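The Last Lunch Counter in Casden

The lunch counter at the Grumon building in Casden opens at 6 in the morning and closes when the soup is gone. On most days that is a little before 2. There are 22 stools, a pass-through window to the kitchen and a chalkboard that gets wiped clean at closing and written fresh before dawn.

Counters like this used to be common in factory towns. Casden had five of them within walking distance of the rail yard, and each plant had its favorite. The workers from the Aigner paper mill went to the one on the corner of Dock Street, and the shoe factory crowd ate across from the post office. When the mill cut its second shift, the Dock Street place went first. The others closed over the next ten years.

The Grumon stayed open for a few plain reasons. The family that runs it owns the building. The menu is short. And the kitchen never tried to serve dinner, a decision that looked stubborn when restaurants were moving in along the river and looks sensible now that several of those restaurants are gone.

A typical weekday brings in 200 customers. Many of them order without looking at the board. Monday is split pea, Wednesday is chicken and rice, and Friday is chowder, made with fish that comes down from Lultness on the early truck. The rest of the week depends on what the cooks feel like making and what the produce stand has too much of.

Prices have gone up, though more slowly than in other places nearby. A bowl of soup with bread costs 3 dollars more than it did before the new boiler went in. The owners put a note by the register when they made the change and left it up for a month. There were complaints for a week or so, mostly from people who came back the next day.

The harder problem is staff. The work starts at 4:30, it is hot, and the pay is what a small place can afford. Two of the cooks are past retirement age. The younger ones tend to leave for the hospital kitchen in Lultness, where the hours are regular and there is health coverage. The counter now closes for two weeks every August so that everyone gets a real break, and the owners say turnover has slowed a little since they started doing that.

Casden itself is changing. The old Aigner mill has been cleared for apartments, 600 of them if the full plan is built, and the first tenants are expected in the spring. Some of the regulars worry that the newcomers will want oat milk and longer hours. Others point out that people who live upstairs from an empty lot will need somewhere to eat breakfast.

The owners have made one concession so far. They bought a better coffee machine - used, from a diner that was closing - and put it at the far end, next to the pie case. The old urn is still there too, and it still gets emptied twice before 9. 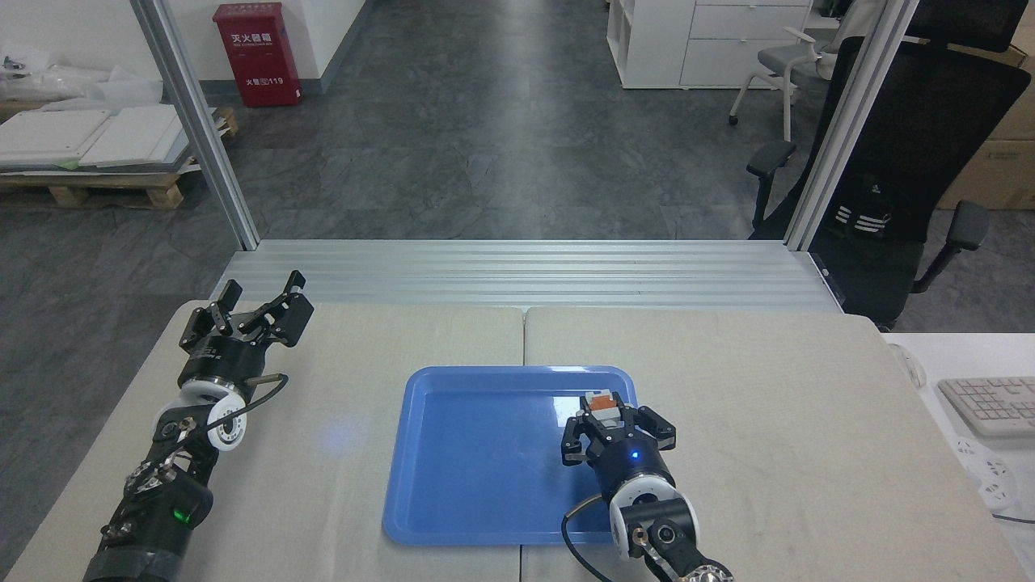

Pie is the one thing that can be ordered ahead. Calls are taken after the breakfast rush, and whole pies have to be picked up before closing. In November the list fills early, and the kitchen stops taking names once the ovens are booked.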